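House rules for a two-arm cell, second edition
Posted February 2022 in Shop Practice

I love a good set of rules. There, I said it. When we set up our first folding cell I read everything I could find on safe working around small arms, and the formal standards gave us our risk assessment and our stop circuit. They had much less to say about the day-to-day stuff, like who tidies the table, how a shirt gets held, and when you're allowed to call a run good. So we wrote our own sheet, named it Kedik after the shelf it lives on, and I've been wanting to share the new edition for weeks!

The first rule is the oldest one. Both arms get a hold on the garment before either of them pulls, and hands stay outside the enclosure from that point until the arms are parked. It covers polo shirts exactly as it covers anything heavier.

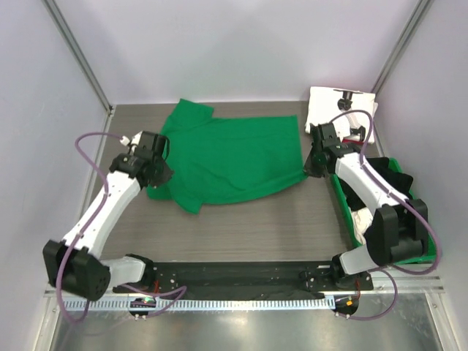

Nigatu wrote in after the first edition to say that a parked arm is still a powered arm, and that our sheet should ask for the stop to be pressed before anyone reaches in, every time, even to straighten a collar. I argued for a day and then gave in. It's in the new edition as rule 2, in bold, and I'm really happy with it.

Cables before cloth
Check the cable run at each wrist before the first garment of the shift. Move the arm slowly through its whole reach and watch the loop – it should never go tight and it should never sweep the table. We do this at low speed with the log running. If a cable drags over fabric, stop and re-route it. Don't tape it down and hope (I have done this, and the tape ended up on a sleeve).

Same goes for bins. They have a spot, and garments waiting in them stay below the arm's path. The wrist view is great for checking this, as you see the cloth, the bin and the cable from where the gripper is working.

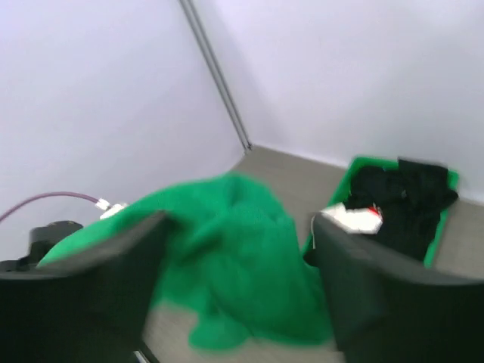
Grip small, grip once
This is my favorite section, and the one that changed most. The old sheet said "take a firm hold," and everyone read that differently. The new wording is to pinch a corner between the fingertips only, keep the finger blocks off the cloth, and hold before lifting. If the pinch is bad, open fully and start over. No chasing!

We got this wording from going back through 83 logged runs from July, sorted in Astevo by how the grip began. It took two evenings and a lot of coffee, and I'd happily do it again.

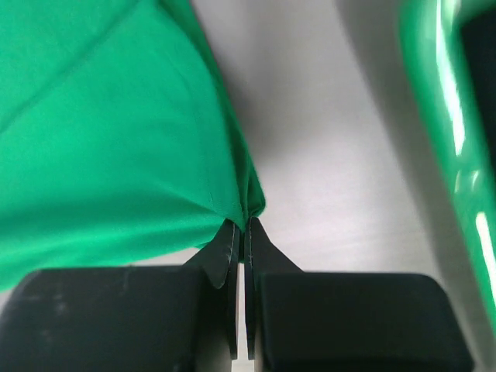
Look at your fingers
Worn edges and tired pads belong on the inspection list. Write down what you see at the start of the shift, with the cloth flat and the gripper open, and have the next person sign under it. Pads get a close look every 1000 cycles whether they seem to need it or not. Flusard's log template has a column for this that we ignored for far too long – use the column. 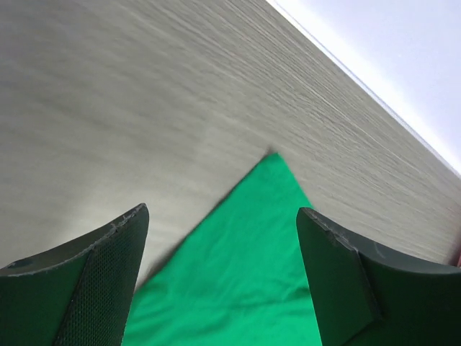 Open gripper over green cloth, with wear along the fingertip edges.

The full sheet is 13 rules now and still fits on one page if you print it small. I'm working on a part about handing over mid-run, and I'd love to see how other shops word theirs. Send me your sheets, even the messy ones!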